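Stivadstead mailing — minutes, July
Present: Decha Wannasri, Morag Jardine, Takeshi Yoshida, Manaia Paewai (from 4)

1. Envelopes. Brown ones, three across on the marble top. Masking tape stays at the back.
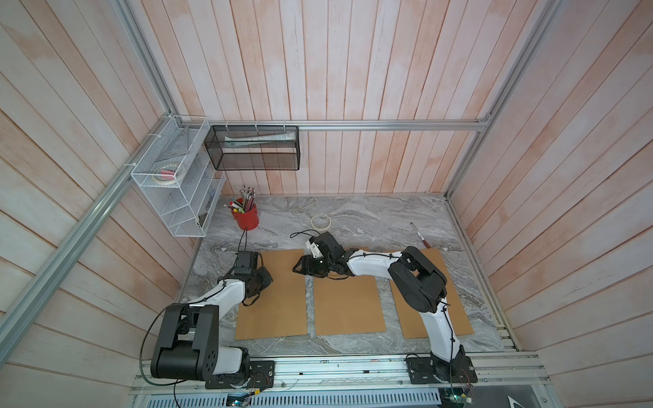 Order stands at 872, Takeshi to confirm with Zaltico. Pens back in the red cup pls.

2. String closures. Button and string kind kept — wind twice, no tape over the buttons. Morag to write up teh steps.
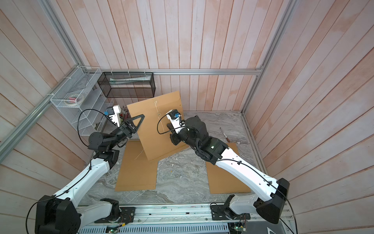
Loose string to be tucked in before stacking. Agreed.

3. Labels. Bottom edge, clear of the fold. 118 still to print. 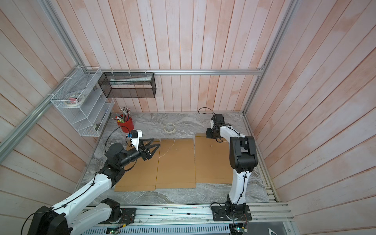 Manaia asked if the label could go on the back instead, as string snags on the corners. Decha to try both, report next meetng.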